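Down on the tiles

When Lertchai Saengthong bought his house in Lurdale he kept the furniture plain and spent the money on the floor. It is tiled all through in large, pale polished squares, 207 of them downstairs, fitted by Losora in February.

A shiny floor is easy to live with until something drips on it. Anything orange is the worst — curry, carrot juice, the oil from a jar of chillies — and a flat mop tends to drag it along the joints.

The household way is older than the house. Take a cotton cloth, fold it into a pad, get down low and press. Work from the outside of the spill inwards. Turn the pad to a clean side when the first is full, then go over the grout lines on their own. Dovari sells a floor spray for the last pass, but Saengthong uses warm water and a drop of washing-up liquid.

He keeps more than 1000 grams of old rags in a drawer by the back door, sorted by colour. Red is for floors. 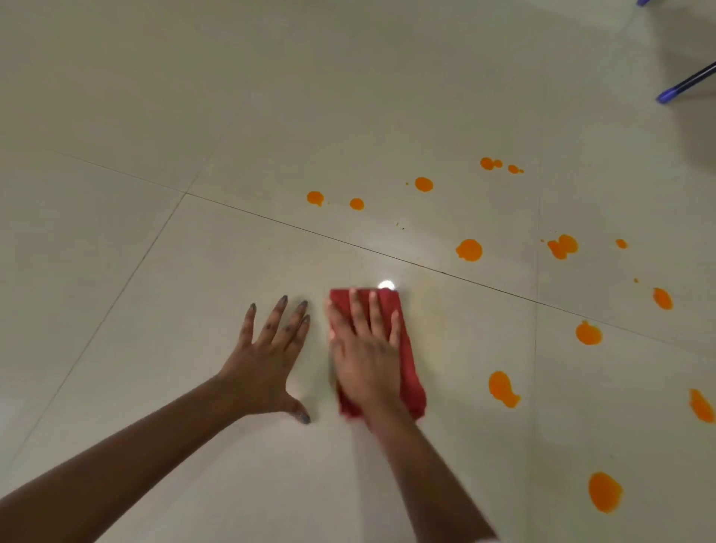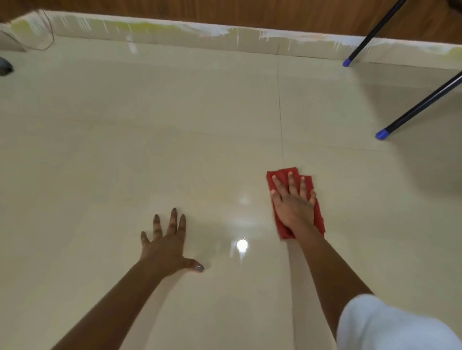
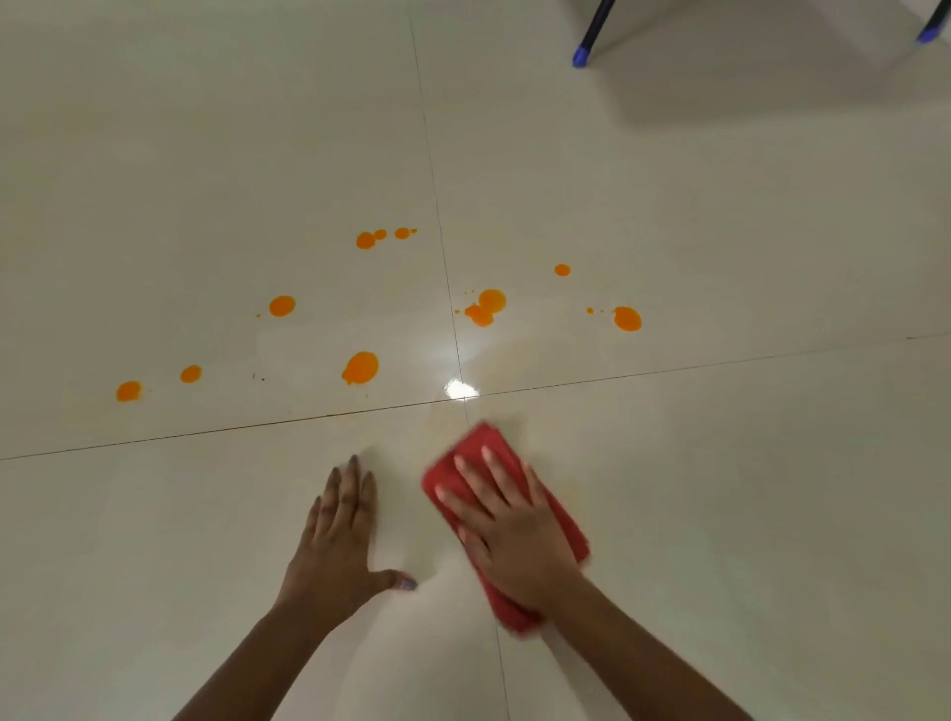

A folded red cloth on pale polished tiles, worked by hand.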